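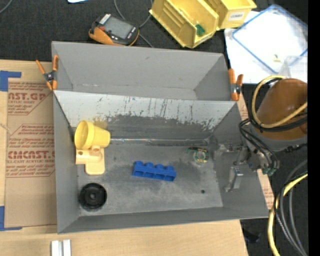 Questions I get about my sorting bins

What are the clamps for?
Mostly to stop the two bins from creeping apart when I'm rummaging. I put one spring clamp on each corner where they meet and that's it, no drilling, no glue. The orange ones I use came in a bag at Vamell and I've never needed anything fancier.

Why gray bins? Mine are clear.
Clear is fine! I like gray because a yellow cup or a blue brick jumps right out at me. Small black parts are harder to spot, so I go over the floor of the bin with my fingers before I call it empty.

Can I get the scrapes out?
I've tried (dish soap, baking soda, a melamine sponge) and the dirt comes off but the scratches stay. I quit worrying about it. They're bins.

How much do you put in at once?
Only a handful. I used to dump everything in and then stand there hating it. Now it's a few mixed toys in one bin, and whatever I've dealt with goes over the wall into the other.

What if the bin has a hole in the bottom?
A bit of tape on the underside. Beads will find that hole, believe me.

How long does a big box take?
My last one was some 700 pieces and I did it in 3 evenings, 60 minutes each, with the radio on.

Something else? Write to me, Wissam Sabbagh, through the contact form. I usually check it after dinner.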